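NOTA DE PRENSA

Eltance abre en octubre su servicio de fisioterapia y rehabilitación para perros y gatos

El centro veterinario de Iglesias suma hidroterapia, laser y una consulta de dolor crónico. Las citas se piden ya por teléfono o en recepción.

Iglesias, octubre – El centro veterinario Eltance pone en marcha este mes una unidad propia de rehabilitación animal. Hasta ahora los casos se derivaban fuera, a veces con bastantes kilómetros de coche, y muchos dueños acababan dejándolo a la segunda sesión. Ya no hará falta.

La unidad ocupa la planta baja del edificio antiguo, el que da a la calle Harnon. Sala de ejercicios, cinta subacuática, dos boxes de tratamiento y una consulta aparte para gatos, con entrada independiente. En total 400 metros cuadrados, contando la sala de espera. Acceso a pie llano, sin escalones.

El año pasado Eltance atendió a 866 pacientes con problemas de movilidad: artrosis, displasia de cadera, roturas de ligamento cruzado, hernias de disco. De ellos, 569 eran perros de más de ocho años. "Son animales que comen bien, que están contentos, pero que no pueden subir al sofá ni bajar del coche", explica Benito Vallejo, director del centro. "Con la medicación llegas hasta un punto. Después toca trabajar el músculo."
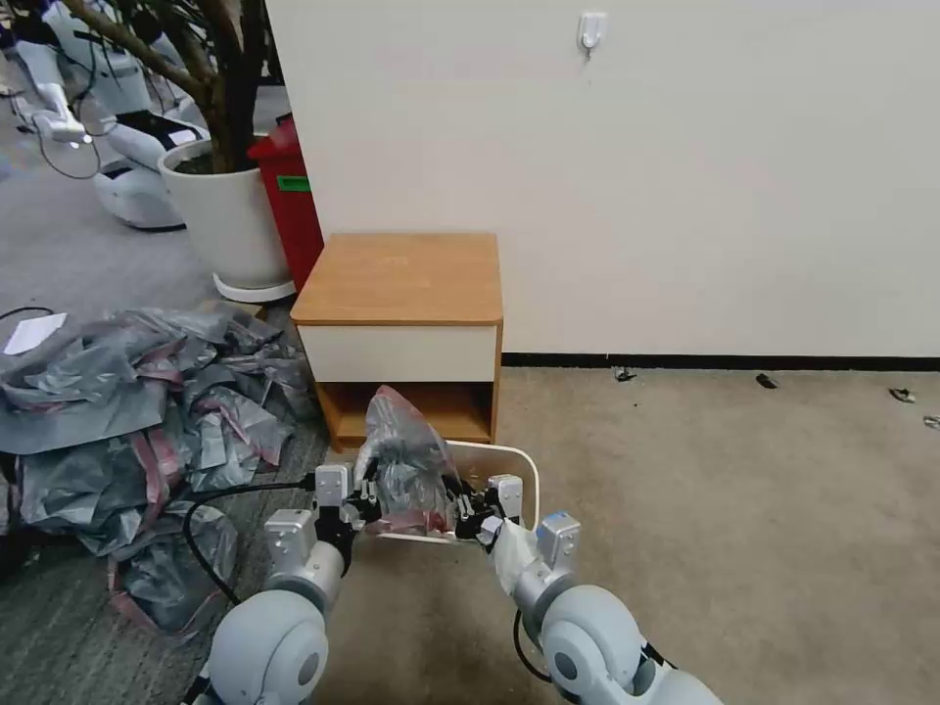
Fulgencio Campos cuenta que su perra salió de la operación de rodilla sin apoyar la pata y que lo que peor llevaba era no saber qué ejercicios podía hacerle en casa. Pide que se den siempre las pautas por escrito, y que haya un teléfono para dudas por la tarde. Las dos cosas se incluyen en el programa desde el primer día.

Cómo funciona

Primera visita de valoración, una hora. Exploración ortopédica y neurológica, revisión de radiografías si las hay, medición de la masa muscular. De ahí sale un plan con número de sesiones, precio cerrado y objetivos. Lo normal son dos sesiones semanales el primer mes y luego se van espaciando.

Los pacientes de otras clínicas pueden venir con informe de su veterinario, al que se le manda copia de la evolución. Eltance no se queda con el caso – la rehabilitación se hace aquí y el seguimiento general sigue donde estaba.

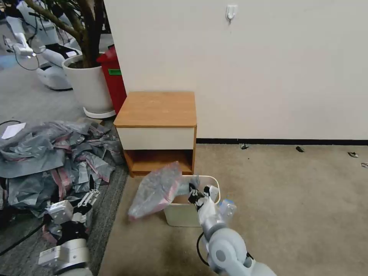

Consulta de dolor crónico

Segunda novedad. Pensada sobre todo para gatos mayores, que disimulan muy bien. Dejan de saltar a la encimera, se asean menos, usan peor el arenero, y en casa se piensa que es la edad. Se atenderá por las mañanas, con la sala de espera de gatos separada de la de perros.

Antes de la cita se envía a la familia un cuestionario corto. También se pueden mandar videos del animal andando por casa, subiendo escaleras o levantandose de la cama. Ayudan mucho, en consulta los gatos no se mueven.

Charlas para dueños

Habrá sesiones informativas gratuitas a las 19:00 en la sala de ejercicios. La primera, sobre artrosis en el perro mayor: peso, suelos resbaladizos, rampas, cuánto paseo y de qué tipo. Aforo limitado, hay que apuntarse en recepción. Por favor, sin animales, salvo perros de asistencia.
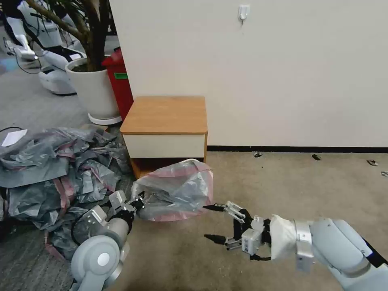

Se repartirá además una guía de ejercicios en casa, con una tirada de 2,000 ejemplares, que podrá recogerse en el mostrador aunque no se asista a la charla. La edita Wondeck, imprenta de Iglesias. Versión en PDF más adelante, todavía sin fecha.

Tarifas: la valoración inicial se descuenta del bono si se contrata el mismo día. Descuento para familias con dos o más animales en tratamiento y para protectoras, previa solicitud. Consultar con el seguro, algunas pólizas cubren parte de las sesiones y piden autorización antes.

Entrevistas con Benito Vallejo y visitas a las instalaciones: pedirlas en recepción de Eltance, a la atención de prensa, mejor antes de las 13:00.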